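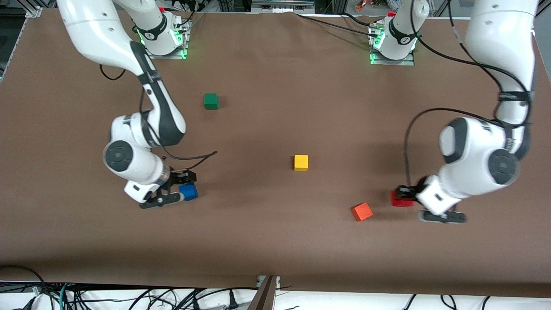
Figure 5.1 Small wooden cubes in five colors on a brown tabletop.

Chapter 5
Sorting, Grouping and Making Sets

A wooden cube has very little to say for itself. It has six faces, all the same size, and it stays where it is put. Paint it and it gains one more property, a color. That is enough to start the work of this chapter, which is about how people decide that some things belong together and others do not.

Look at the cubes in Figure 5.1. One is green, one yellow, one orange, one blue and one red. If the rule is "put the cubes of the same color together," there will be five groups with one cube in each. If the rule is "put the wooden things together," there will be one group. The cubes are the same under both rules. What changes is the property we have chosen to look at.

Children meet this problem early. In May, Nest Phillips gave a tub of colored blocks to a first-grade class at Plestby and asked them to tidy the blocks into piles. She did not say how. Most of the children sorted by color. Two sorted by size, and one boy put all the blocks with chipped corners in a pile of their own. When Phillips asked him about it, he said they were "the old ones." His rule was as good as the others, and it was easy to check: a block either had a chipped corner or it did not.

The same thing happens in places where sorting is paid work. The Negash warehouse keeps 619 kinds of small part on its shelves. For years they were arranged by supplier. Mohit Khurana, who ran the stockroom, changed this so that parts were kept by type, with all the hinges in one aisle and all the brackets in the next. Orders were quicker to fill, but returns to suppliers took longer - the parts from one supplier were now spread over more than 400 bins. Neither plan was wrong. Each made one job easy and another job harder.

We will use three words with care from here on. A property is something that can be said of an object, such as "is red" or "is made of wood." A rule tells us which property to use. A set is the collection of all the objects that fit the rule. A set may have many members, or one, or none at all. Using the cubes in the figure, the set of yellow cubes has one member. The set of purple cubes has none, and we call it the empty set.

Section 5.1 deals with sorting by a single property. Section 5.2 adds a second property, and with it the case of an object that belongs in two sets at once. Section 5.3 is about rules that sound clear but are not, such as "the large ones" or "the nearly blue ones." A longer case study, on the button collection at Arnenen, begins on page 406.

Before you begin

You will need a flat surface and a handful of small objects that differ in at least two ways. Painted cubes are good for this, and so are buttons, coins or dried beans. Keep the same objects for the whole chapter. Write down each rule before you start to sort, and if you change it partway through, write down the new one as well.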